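# What the Gray Bin Holds

*How one regional office changed the way it stores the small things everyone needs*

At the Kematby office of Lunico, the supply room was for many years a matter of habit. Flashlights went into whichever drawer would close. Batteries were kept with the stationery. When the lights failed on the second floor one evening in June, staff spent 20 minutes looking for a working flashlight and found it at last in a box of printer paper.

Koen Nijs, who manages facilities for the office, was asked to review the arrangements. His proposal was modest. Cabinets and labeled drawers would remain for items used at a desk. Everything used on foot, in a hurry or in poor light would move to open bins at table height.

"A drawer asks you to remember what is in it," Mr. Nijs wrote in his first memorandum to the department. "I would like people to be able to look down and take the thing."

The office bought 16 bins over two budget years. They are plain, rectangular and deep, with no lids and no inner trays. Dividers were tried in four of them and removed within the season, as they caught the handles of longer tools and collected grit in the corners. The tables came from a former reading room and were kept at their original height.

Bins of this kind do not stay handsome. The floor takes the worst of it, for every item that is dropped in lands there, and the metal and hard plastic of ordinary hand tools will mark almost any surface in time. The facilities department regards such wear as acceptable and replaces a bin only when a wall has cracked or an edge has become sharp. 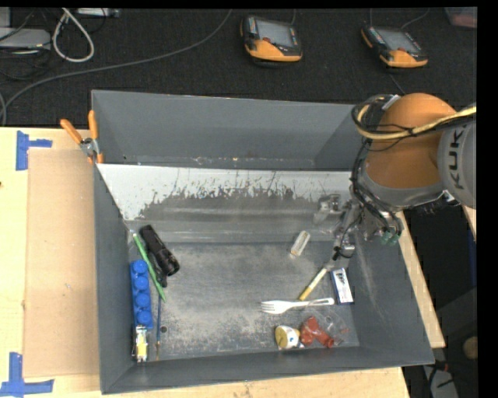 How often should an open storage bin be emptied and cleaned?

Once every three months is sufficient for a bin in daily use, with a quick wipe of the floor whenever grit can be felt under the hand.

The Kematby office follows that schedule. Contents are lifted out onto a cloth and sorted. The bin is then brushed, wiped with a damp cloth and left to dry before anything is returned to it. Flashlights are switched on, checked and switched off again. Those that fail receive new batteries on the spot, and any that still do not light are withdrawn.

Urho Ikonen, who joined the department from the Usel branch, introduced one further rule. No bin may hold more than 10 items. His former branch had used open bins without a limit, and the lower layers were seldom disturbed from one year to the next. Staff there bought duplicates of tools they already owned — among them a set of Abbasi screwdrivers that was purchased three times.

The limit was not popular at first. Several teams kept a second, unofficial supply in their own cupboards, and Mr. Ikonen spent much of the spring persuading them to give it up. He now receives more requests to add a bin than to enlarge one, and he grants them where floor space allows.

Some questions remain open. Dark items are difficult to pick out when they lie together, particularly late in the day, and the department is considering a band of pale tape around each flashlight handle. Mr. Nijs favors the tape. Mr. Ikonen would prefer to hang the flashlights on hooks beside the door, and a trial of both arrangements has been approved for the ground floor. The bins on the upper floors will stay as they are until the results have been reviewed.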